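Sim floors, random tiles, and a month of my life

So March disappeared into floor textures, and I'm only a little sorry about it!

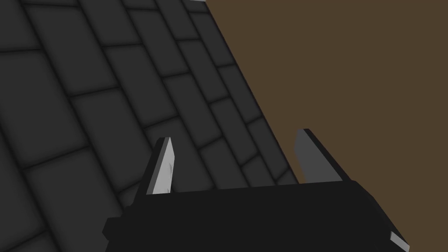 Murray Ngata wrote in after my last post to say that swapping textures was a waste of compute, and that I'd get more out of jiggling the camera angle a bit and leaving the floor alone. Fair enough, Murray, so I tried both (it took forever, thanks for that).

Quick recap for anyone new. I train a little grasping policy in simulation, all from the wrist view, with the fingers poking up into the picture like they do in that render with the gray tiles. The policy only ever gets to see what the wrist sees. My worry was that it had fallen in love with one floor, and would go to pieces the second I gave it a different one.

The setup was dull on purpose. I ran 1270 training episodes with the same plain floor, then another 1270 where the floor got picked at random from my texture folder (tiles, planks, flat colors, one really ugly carpet). After that came Murray's version, plain floor with a wobbly camera. Then I tested all three policies on floors none of them had met, 595 grasps each.

And the random floors won! Plain floor managed about a third of its grasps, which stings, because I'd been bragging about that policy. The wobbly camera beat it by a decent bit, so Murray gets half a point. Random floors beat them both, and the misses looked better too, with the fingers closing just beside the block and not off in some far corner.

Two things still bug me. Edges where one surface meets another pull the gripper toward them, even with the random floors, and I only trained with 3 seeds, so don't go carving any of this in stone. Next up I want to mix floors and camera wobble together, once my poor desktop cools down.

Contact: use the form | © Tegan Hoani | Back to top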